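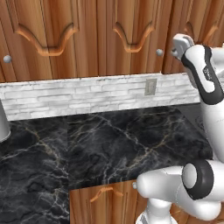

The Kutex kitchen cell is a simulated workcell used to test how a robot arm opens cabinet doors. It was built at Casville and is maintained as a scene file with its own settings and logs. The cell models a fixed kitchen with a marble countertop, a stone backsplash and wooden cabinets above and below the counter, and a white arm with a two-finger gripper.

Setup

The arm base is fixed to the floor of the scene in front of the lower cabinets. All positions are measured from the base, so moving it means that every stored door position must be worked out again. Each door is a separate body on a hinge, with a small round knob as the grasp point. The carved handles on the door fronts are part of the door mesh and are not used for grasping.

Hinge friction and knob size are read from a settings file when the scene loads. The default file, named Fankhauser after the test series it was written for, holds 28 values. Eight of these can be changed between runs without reloading the scene.

Upkeep

The joint zero check is run after every change to the solver. The arm is sent to its home pose, and each joint reading is compared with the stored value. A joint that is out of range is reset in the arm file – never in the controller, where the change would be lost at the next load.

Contact shapes on the fingers are kept simpler than the visible shells. When these drift apart after a model update, the gripper closes on empty space or pushes into the knob. The usual repair is to export the finger shapes again and repeat the grasp test on one upper door.

Known faults

Run 2124 stopped when the elbow passed through the front edge of the counter. The counter had been loaded without a contact shape, and one was added in build 3757. The Drorholm version of the cell keeps the older counter file and still needs the fix applied by hand.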